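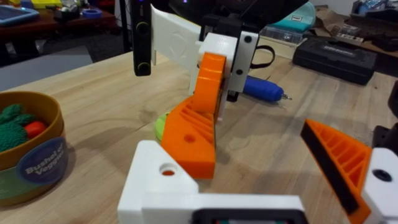 Bumness Service Desk
Ticket 931
Location: Gukport Center, Bañez Room
Category: Furniture and fixtures
Priority: Normal
Status: Closed
Reported by: Benvinda Pinheiro
Assigned to: Jhun Navarro

Summary
Wooden table rocks when weight is placed on the left side.

Initial report, 8:40 a.m.
The light wooden table in the Bañez Room is no longer steady. Leaning on the left side, where the basket of knitted vegetables is kept, makes the whole top dip and then return with a knock. The movement is small, but it is enough to disturb handwriting and to shift light objects. Staff have been placing folded paper under one of the legs, and it works loose within the hour. Please advise whether the table may remain in use.
B. Pinheiro

Service desk response, 9:15 a.m.
Your report has been received and assigned. The table may remain in use for light work. Please do not sit on it, and please do not drag it across the floor. Kindly confirm the following: whether the table has been moved recently, whether the movement occurs on one diagonal only, and whether any fasteners have been found on the floor.
Raluca Preda, Service Desk

Reporter update, 10:05 a.m.
The table was moved toward the back shelf in July, when the floor was cleaned. The movement is on one diagonal, front left to back right. No fasteners were found.
B. Pinheiro

First visit, 1:30 p.m.
Paper removed from beneath the leg. All leg bolts checked by hand and then with a wrench. Bolts at the front left leg turned by a quarter and were tightened. The others were already tight. Rocking reduced but still present. The top was inspected along the grain and no splits were found.
The floor was then checked with a long level. There is a dip under the front left leg in the current position.
Parts required: 2 adjustable feet to match the existing thread. Request sent to Britik.
J. Navarro

Parts note
Britik has confirmed that the feet are in stock and will be sent with the regular delivery. The cost is within the room's maintenance budget and no further approval is needed.
Analyn Padilla, Purchasing

Reporter comment
Would it be simpler to return the table to its former position? The floor was level there.
B. Pinheiro

Reply
The former position narrows the path to the door and was recorded as a concern at the last safety inspection. The table should stay where it is. The same inspection noted the cardboard box and the papers on the back shelf. These are outside the scope of this ticket and should be raised separately with Jonalyn Javier.
R. Preda

Second visit, 3:10 p.m.
Feet received and fitted to both front legs. Front left foot lowered until the top read level in both directions. Locking nuts tightened. Pressure applied at each corner in turn, with no movement and no knock.
J. Navarro

Reporter confirmation
The table has been steady for a full morning of use. The basket stays in place when someone leans beside it. I agree to closure.
B. Pinheiro

Resolution
Loose leg bolts tightened; adjustable feet installed to correct for uneven floor.

Follow-up
If the table is moved again, the feet must be reset. Submit a new request quoting ticket 931.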